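How do you store bracelets and a watch together without everything tangling?

Posted by Bukola Onuoha in Home Organizing > Bedroom

So I finally gave up on the dish on top of my dresser. It was fine when I owned two pairs of earrings and a ring, but now I've got chains, a couple of sparkly things I only wear to weddings, some bead bracelets and a fitness band, and every morning I pull out one thing and get four. Last week I was late for work because a necklace had wrapped itself through my watch strap and I refused to yank it.

My room is long and skinny, and there's really no wall left for one of those hanging organizers (the closet door is a slider, so that's out too). I have one shallow drawer I could free up, and I have plenty of small cardboard boxes. I looked at a Mukano jewelry chest and it was $147 before shipping, and the bigger one was $245, which, no. I'd like to spend next to nothing.

What do you all do? Do the chunky things and the fine things have to live apart? And is plain cardboard okay for silver, or am I going to regret it?

Bukola

3 people follow this thread

Thandeka Motaung
Member since July, Derkside

get a box with a lid and throw it all in, works for me

Eifion Gwilliam
Regular poster

Hi Bukola! I went through this with my late aunt's jewelry plus my own bits, so I've had a lot of practice with a pin and a bad temper - happy to pass on what I learned.

First, yes, separate by what grabs and what gets grabbed. Anything with a fine chain or thin spiky parts will catch on anything with a loop in it, and a watch strap is one big loop. Same with bead bracelets. They look harmless, but a thin chain will work its way between the beads and then you're there all evening. So the fine stuff gets its own place, every piece on its own, and the chunky stuff can share.

For the fine chains I use drinking straws. Cut one to half the length of the chain, feed the chain through, do up the clasp on the outside. It looks ridiculous in the drawer and I don't care. Studs go through a scrap of felt. Rings I stand up in a rolled washcloth, tucked between the folds.

For the drawer, cut down your small boxes so they're all the same height and push them together until they can't slide. I tape mine to each other, not to the drawer, so the whole lot lifts out when I want to clean. Use one box for bracelets, one for the watch, one for rings if you don't like the washcloth idea. Leave one empty, trust me, you'll fill it.

About the cardboard: ordinary brown board can make silver go dull over time. It isn't a disaster, it polishes off, but I'd line the boxes with cotton, or put each silver piece in a little zip bag with the air squeezed out. I bought a pack of Drestus bags years ago and still haven't finished it. Costume jewelry is less fussy, though I'd still keep it dry.

And before you sort anything, tip it all out on a surface you can wipe down and do the untangling there, in daylight. A drop of baby oil on the knot helps a lot, then two pins, and work from the outside of the knot in. Keep the oil off beads and watch straps!

Piret Adomaitis
Regular poster

Agree with Eifion on most of that, but I'd skip the drawer to start with. I kept everything in one open box for a week first, just to see what I reached for. I wore the same few things every day and never touched the rest, so the everyday stuff got the easy spot and the glittery pieces went up on the closet shelf in bags. 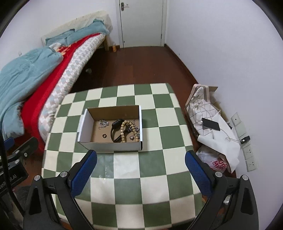

Where should a fitness band go if it needs charging every night?

Next to the charger, well away from the jewelry. Mine sits in a saucer on the nightstand with the cable clipped to the edge, and I buckle the strap closed before I set it down so there are no loose ends for anything to hook onto.

One more thing on bead bracelets - lay them flat. If they're on elastic, hanging them from a hook stretches them out. I ruined a nice one that way, and the guy at the Bogale market who restrung it for me said he sees it all the time. He charged me 5 dollars and threw in a spare bead.

If you do end up with the drawer, measure the height inside before you cut any boxes. I didn't, and mine wouldn't shut.

Bukola Onuoha

Thank you both, this is so helpful! Straws tonight, and I'm going to try the one week thing before I touch the drawer. Eifion, does it matter if the straws are paper?

Eifion Gwilliam

Plastic's better if you've got any left, the paper ones go fuzzy at the ends and the clasp catches. But paper will get you started.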